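Sim notebook, gripper comparison
14 July 2022

Goal for this session was to get the two-finger gripper (Stultov model) and the controller settings from April running in the same room set, then decide whether the Hallusov controller is worth keeping for the reach tasks. Everything is in simulation. Nothing went near the real arms.

Setup:
Physics step 2 ms, 200 episodes per condition, 4 conditions. Two controllers (Hallusov and our old joint-space one), each with and without the wrist view fed to the policy. Head view on in all of them. Random seed fixed at 3000 so I can go back to any single run.

The room is the small brick one with the plank floor. I left the bowl and the two toy figures on top of the cabinet in the corner. The approach to that cabinet is awkward for the right arm, so it makes a decent check on how each controller behaves close to a wall.

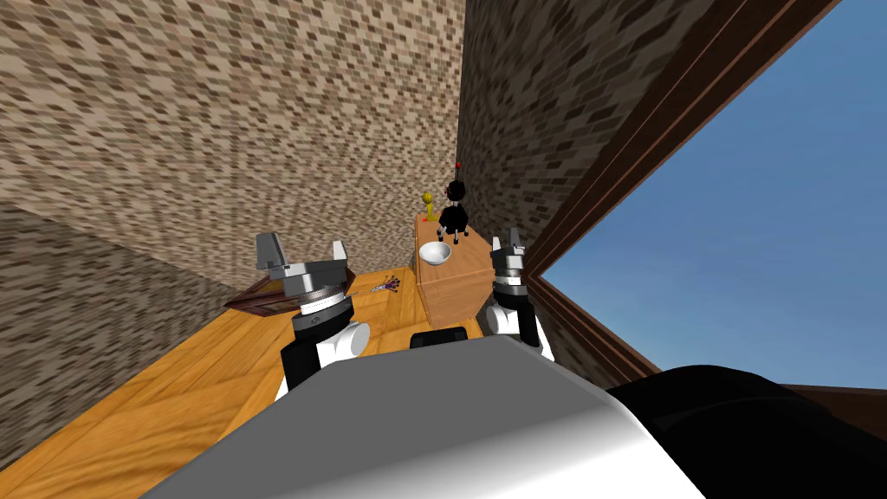

First problem was the start pose. With the Hallusov defaults both arms come up higher than I want and the elbows are already near their limits before the policy sends anything. I copied the rest pose over from the Adovach config and changed the shoulder offsets by hand until the joint margins looked sensible. New values are in the shared config under "rest_b". Please don't overwrite rest_a, the older logs still need it.

Second problem was gripper command scaling. The old controller expects 0 for closed and 1 for open. Hallusov wants it the other way round and clips silently if you go past the range. I lost most of the morning to that. The first batch is no good and I've moved it to the scrap folder. If you see a run labelled batch 1, ignore it.

Notes on the two controllers after the fix:

Old joint-space: predictable, slow near the end of a reach. Overshoots a little when the target is low. Easy to tune, one gain per joint and not much else to worry about.

Hallusov: smoother through the middle of the motion and quicker to settle. It does odd things when the target is close to the body, where the elbow swings out to one side and then comes back. Raising the damping helped, but it also slowed the whole motion down. I'd like to try limiting the elbow by itself before touching the damping again.

Next I went through the wrist view. Exposure and field of view are at the same values we settled on for the Tô arm. The fingers sit low in the picture and the gap between them is clear when they're open, so there is enough background for the policy to work with. The inner face of the left finger renders a lot brighter than the right one under the current lighting. I don't know yet if the policy cares. I'll add some light randomization and see if the numbers move.

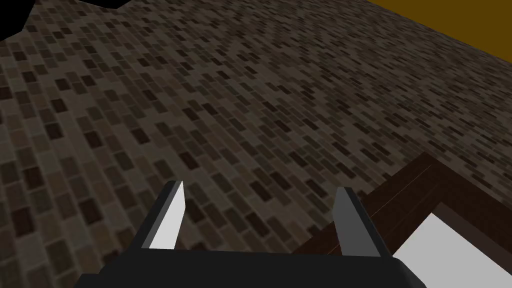 Wrist view, fingers open. Dark wood rim with white interior at lower right.

The black patch at top left is where the floor stops and there's no background behind it. It's cosmetic, but a policy could learn to use it as a landmark, which we don't want. Easiest fix is to put a large neutral-coloured plane outside the room. Same goes for the flat mustard surface at top right, which has no texture on it. I'd rather give it one than leave a big block of solid colour in the training views.

The brick texture is busy at a distance and turns to speckle. I tried a lower-frequency version for a few runs and couldn't see a difference in behaviour, so I put the original back.

Still to do:
- rerun all 4 conditions with the corrected gripper scaling
- elbow limit on Hallusov, damping back to default
- background plane, texture for the yellow surface
- light randomization, wrist view only at first
- check that the log writer stores the gripper command after clipping as well as before

Rerun is queued on the second machine. Please leave it alone until it's finished, and don't update the drivers on it.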